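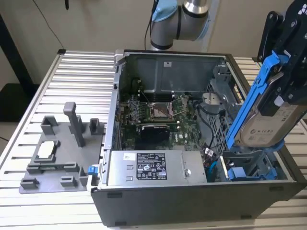

Old desktops: before you pull anything out

Lay the tower on its side, open side up, and leave it that way for the whole job. People who work on a computer standing upright are people who enjoy looking for screws under the fridge.

Unplug it first. Then hold the power button in for 6 seconds, which feels silly and drains what's left in the board. Touch bare metal on the case before you touch anything green.

Leave the power supply shut. You can take the whole box out and swap it, but what's inside that box is none of your business, or mine.

The processor socket is the part to be afraid of. If the bracket is open and the chip is out, keep fingers, sleeves and coffee well away from the pins. I bent one in December with a shirt cuff and spent an evening straightening it with a sewing needle, and the machine has held it against me ever since. If the chip won't be going back for a while, put the plastic cover on. You threw the plastic cover away, of course. Close the bracket, then, and tape a piece of clean card over the top.

Colored plastic inside a case usually means "push here" or "slide this." Try that before the big screwdriver. Rosalie Kuster once took out 6 screws to free a drive that was held in by a clip, and she still has four of them.

Dust: short puffs of canned air, can upright, and a finger on the fan blades so they don't spin. Do it outdoors, upwind.

Screws go in an egg carton, one cup per part. Write on the lid which is which - you will not remember, whatever you tell yourself at the time.

Next page: what to do with the cables you have left over.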